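Swap shelf in Drorport stays open until July

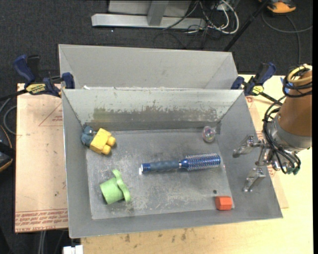 A blue hairbrush and a toy with yellow and blue-gray parts in a metal bin.

The swap shelf at the Urnero reading room was planned as a trial for the winter, and we are glad to write that it will continue until the end of July. Since the opening, 2,309 things have found a new home. Most of them are kitchen things and children's books, but also one accordion – it stayed on the shelf for less than an hour.

The rules are the same as before, with two small changes. You may now bring up to 398 grams of loose buttons, yarn or other sewing material in one closed bag. The sewing circle from Mukeck asked for this limit after they weighed their storage boxes, and we did not want to argue with such an exact number. The second change is for electrical things. Please put a note on them which says if they work, and keep the cable together with the device.

Clothes we still cannot accept. For them there is the container behind the Thiele bakery, and it is emptied often.

A request also to those who come early in the morning: please do not leave bags in front of the door when it is closed. The wind takes the paper, and our neighbors have to pick it up from their garden.

If you look for something special, write it on the yellow list by the entrance. Two readers already found a sewing machine this way, and one family is still looking for a sled – yes, in spring.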